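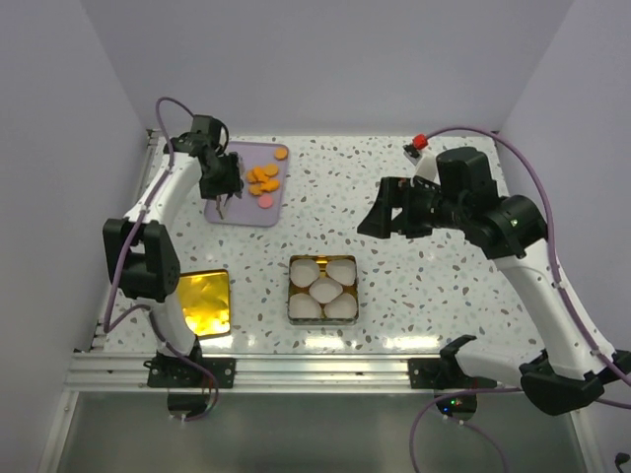 Two-arm cell, orange slices on the purple board, tin with the five white liners at the front

From: Lucie Morin
To: cell-builders list
Date: 10/22/21
Subject: Re: Re: purple cable rubbing at the left elbow

Hi all,

Thanks for the quick replies, and a big thank you for the one quoted below, which got me out of my chair and into the cell with a hex key before I had finished my coffee. Quoting it in full so the archive makes sense:

> Lucie, before you order another cable, look at how much slack you
> have at the wrist compared to the elbow. On our Clevton cell we had
> the same fault, left arm dropping off the bus when it reached for the
> far corner, and we went through 2 cables before we looked at the
> routing. We had tied it tight along the forearm, so every long reach
> pulled on the plug. Give it a proper loop above the wrist and let it
> move over the elbow. Then run the reach 100 times at half speed and
> watch the error log. Also, are your arm clamps still tight on the
> rail? Ours had crept. And what are you using as a test job?

Good call on the wrist! Mine was tied down hard in exactly the place you describe. I cut the old ties, pulled some cable back from below the rail, and rebuilt the run so it loops above the left wrist, follows the forearm and comes down over the side of the elbow. After that it crosses the lower link and the base and makes its last loop under the rail. I did the 100 reaches to the far left corner, which took most of a morning, and the log stayed clean. Before the change I was lucky to get through a dozen.

The right arm I left alone apart from fresh ties. It has never dropped out. The purple cable there comes off the red connector behind the gripper, arches over the wrist and follows the long upper link, with small white ties holding it. I like how it sits, and if anyone wants to copy one side of my cell, copy that one.

On the clamps: yes, the left one had crept. Only a hair, but you could feel it with a fingernail against the groove in the aluminum. I backed off the fasteners on the mounting plate, squared the base to the rail and went around again in a cross pattern. Then I had to redo the home position, of course, and the first three tries landed the left gripper too low over the board. If you do this, raise your approach height before the first run and bring it down in small steps. I forgot, and I now have a scuff on a finger pad to remember it by (it still grips fine).

As for the test job, I'm really pleased with this one, so forgive me if I go on a bit. It's a lunch packing task. The round orange slices start in a pile on a light purple board at the far left, and the open tin stands near the middle at the front with five white liners in it, set out like the five on a die. The gold lid lies to the left of the tin, shiny side up. The left arm does the picking at the board, so it gets plenty of long reaches with the wrist turned, and that is what shows up a bad cable run. The slices overlap, so the wrist has to make lots of little corrections too. Much better than moving a block from A to B all day!

Two things I'd still like advice on.

First, the lid. It's so reflective that the bright patches move around when the lights change, and the tin is shiny gold inside as well. The Birkon lamps we have are harsh, and I get white glare on the table just behind the front rail. Has anyone tried a diffuser sheet, or is it easier to go to a dull lid?

Second, where do people park the lid? Mine ends up close to the left arm's lower link, partly behind it from where the camera is, and I'd like it farther out. I could swap the lid and the tin, but then the right arm has to come farther across and I'd need to look at its cable after all.

For anyone keeping a parts list, the replacement cable I bought before I thought to check the routing was Huvotis part 941. It's still in the bag, so if somebody has a cell down and needs one in a hurry, write to me off list.

I'll do the next full check in December, ties and clamps both, and post the settings file for the Muli job at the same time. It's a mess of comments right now, but it runs.

Lucie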